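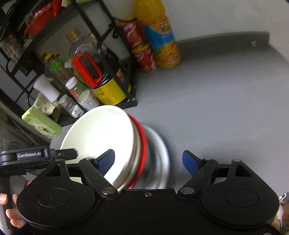

Music Business 2: Recorded Music
Handout 6: Royalty accounting and recoupment
Tutor: Glenys Grimshaw

Read this before the September seminar. Bring a calculator. The worked figures are in pounds, and VAT is ignored throughout.

6.1 Terms

Advance. A sum paid to the artist by the label before any royalties have been earned. It is not a loan in the ordinary sense. If the record fails to earn it back, the artist does not normally have to repay it.

Recoupable cost. Any cost the contract allows the label to take out of the artist's royalties. Recording costs are nearly always included. Video costs are often shared, with half recoupable. Manufacturing and general office costs should not be.

Royalty base. The amount to which the royalty rate is applied. Older contracts use the dealer price. Newer ones mostly use net receipts, meaning what the label has been paid after the distributor's fee.

Account period. Usually six months, with a statement due within 90 days of the period's end. Check the wording, as "rendered" and "paid" may carry different dates.

6.2 Worked example

Lachlan Te Moana signs a one-single deal with Vindasau. The royalty is 20 per cent of net receipts. The advance is 843 and the recording costs, all recoupable, are 1888. There is no video.

Opening balance: 843 + 1888 = 2731 unrecouped.

In the first period net receipts are 3661. The artist's share is 20 per cent, or 732.20. Nothing is paid out. The balance carried forward is 2731 less 732.20, which gives 1998.80.
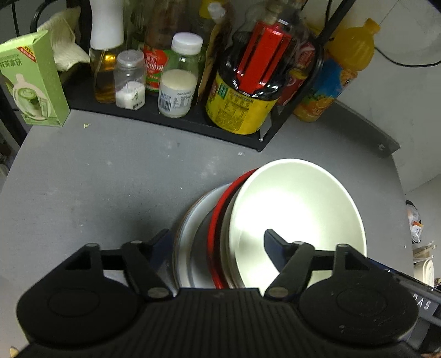 Note the label's position at the same point. It has received 3661 and spent 2731, so it is 930 ahead before overheads and marketing, while the artist's account still shows a debt. The two accounts measure different things. Students regularly mix them up in the written paper and lose marks for it.

To recoup in full at this rate, net receipts must reach 13,655 (2731 divided by 0.20).

6.3 Net profit deals

Under a profit share, costs come off the top and the remainder is divided, commonly 50/50. Using the same figures, and treating the advance as a cost: 3661 less 2731 leaves 930, and each side takes 465. The artist is paid in the first period.

The weak point is the definition of costs. If marketing is deductible without a cap, the label can spend the profit before it is shared. Theano Michailidis's lecture on contract drafting deals with approval clauses; see her section on the McAlister agreement.

6.4 Cross-collateralisation

Where a contract covers more than one release, the label may set royalties from one against the unrecouped balance of another. Suppose the second single recoups and shows a credit of 100. With cross-collateralisation that 100 reduces the debt on the first. Without it, the 100 is payable.

Publishing income should be kept outside this arrangement even where label and publisher belong to the same group. Mechanical royalties are owed to the writer from the first sale and do not wait for recoupment.
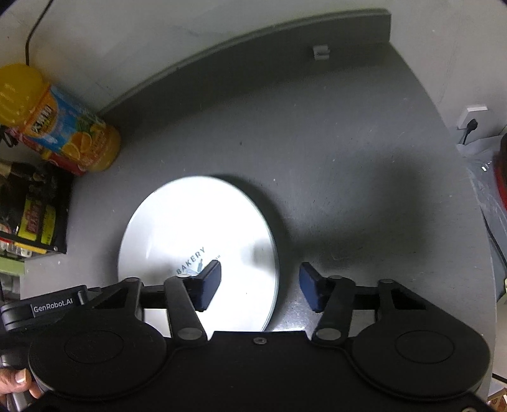 Grey tabletop with a round white disc, and a bottle of orange drink to the left.

6.5 Seminar questions

1. Rework 6.2 with a royalty of 25 per cent. What is the balance carried forward?
2. Ivetti licenses a track from Livetis for a compilation. Which party accounts to the artist?
3. At what level of net receipts do the deals in 6.2 and 6.3 pay the artist the same total, advance included? Show your working.

Written answers go to Lanying Luo by noon on the day before the seminar. Shayne Tipoki has the spreadsheet template.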